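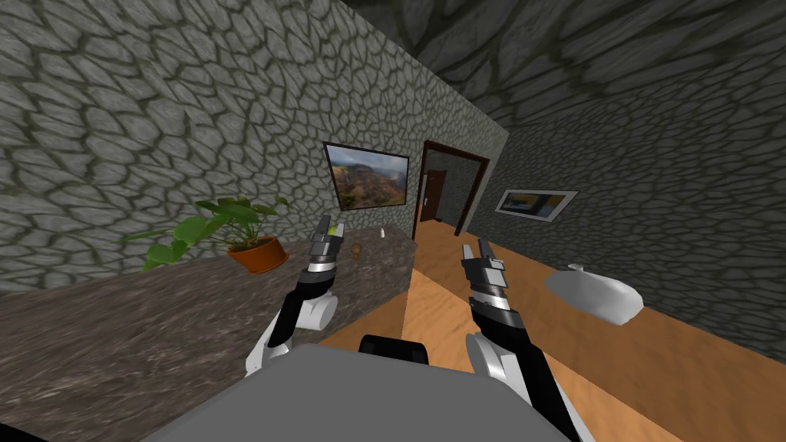
Rorside sleep and midlife health classes return in April

Great news for anyone who missed out last fall – the free midlife health evenings at the Rorside Community Clinic are coming back, and there are more places this time! The series runs for 8 weeks, every Wednesday at 6:30 p.m., with room for 200 people across the two groups.

Nurse Margarida Mendes will lead the sessions on sleep, night sweats and bone strength, and dietitian Negin Naseri is taking over the food evenings (her calcium-rich lunch ideas went down very well in Cletberg).

"People came in shy and left swapping phone numbers," said Mendes. "I loved every week of it."

New this year is a gentle strength class using light hand weights, open to complete beginners. Wear flat shoes and bring a water bottle. Partners are welcome at the first and last evenings.

Sign up at the clinic's front desk or at the Romard Street library. Evening parking is free behind the clinic.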